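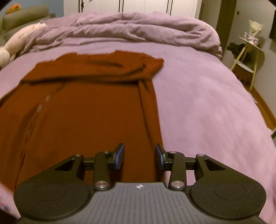 Which finger pads should I fit on a hand-held gripper for practicing on clothes?

Soft, slightly tacky ones, as wide as you can get without the tips touching before the fingers close. Hard pads will hold a jar or a shoe well enough, but on a shirt they slide, and you end up squeezing harder and dragging the whole thing toward you.

The rest of this page is for people who are trying out two or three grippers at home and want to compare them fairly. I used an Iritz, a Balurton and an older Okico over several weeks in May. The Okico was the cheapest and the heaviest. None of them was best at everything.

Use the same garment for every tool

Pick one long-sleeved top and keep it for testing. A plain color makes the folds easier to see in the recording. Thick sweatshirt cloth is the easiest to pick up, thin jersey is harder, and slippery lining cloth is the hardest of all. Don't wash it halfway through a comparison. Fabric softener changes the grip, and I lost a Sunday to that.

Work on a bed before you work on a table

A mattress gives under the fingertips, so you can press down a little and let the cloth rise between the pads. On a hard table you have to come in at a low angle and scoop. If a gripper can't pick up a sleeve on a bed, there is no point in moving to the table yet. Pull the bottom sheet tight first. Loose sheet gets pinched together with the garment, and that counts as a miss.

Do 10 picks per spot

I use three spots: the cuff, the middle of the sleeve and the bottom hem. Ten picks on each, then change tools. Write down three results only: held, dropped, or picked up the sheet too. The Balurton dropped 8 out of 10 on the hem with its original pads and 3 out of 10 after I changed them. The Iritz hardly changed with new pads, so I put the old ones back.

Check the opening

Open the fingers all the way and lay a folded sleeve between them. If it doesn't fit with room on both sides, you will be nudging the fold apart every time you approach. Also check that both fingers arrive at the center together. On my Okico the left one was early, and tightening the pivot screw fixed it.

Mount the camera so both pads show

You want to see the pads and a fair amount of cloth beyond them. If only the tips are in view, you can't tell which layer you caught. Lock the focus and the exposure before you start. Daylight from one side is good for showing creases, but close the curtain if the sun is landing on the garment.

Cleaning

Wipe the pads with a damp cloth after each set and let them dry. Lint builds up faster than you would think and the grip goes with it. Dish soap is fine. Alcohol made one of my pads stiff.

Controllers

Yevhen Onyshchenko wrote to ask about the Thân controller with the trigger. I have only tried it on the Iritz. It has a longer pull than the stock one, and that helps with thin cloth, where you want to close slowly and stop partway. The cable is too short for a wide bed. An extension worked, but tape the joint.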